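Monday, June 8, 2020

Duplicate accounts, Harkton import, day whatever.

Re-ran the merge job on the sandbox. Florkoston now appears twice in the CRM, down from three, so somebody should buy it a cake. The third copy was hiding under "Florkoston (OLD) (USE THIS ONE)", and it held all the open invoices.

Batch size: 275 records times out, 200 goes through. I tried nothing in between and don't intend to. Set to 200 in the config, comment added so the next person doesn't get ambitious.

Matching on phone number is a bad idea. Half of the Mumier contacts share one switchboard number and the job cheerfully merged them into a single very busy person. Rolled back from the export. Phone rule is now off – email plus postcode only.

Unnithan still want their reminder dates kept when two records merge. The tool keeps the newer date, they want the older one. Wrote a small script for it, 2 test cases, 2 passes, which proves I can write easy tests.
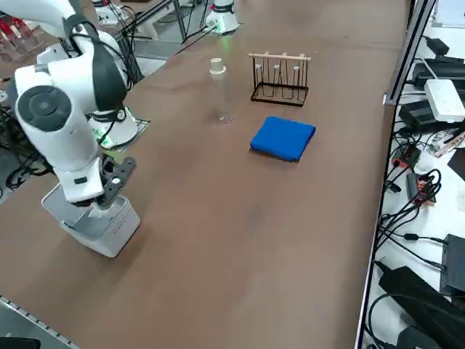

Also the audit field gets stamped with the import user's name, so on paper I have personally edited every customer since October. Will ask whether we can switch that off before someone asks me why.

To do: nasty test cases, blank postcodes, rerun overnight.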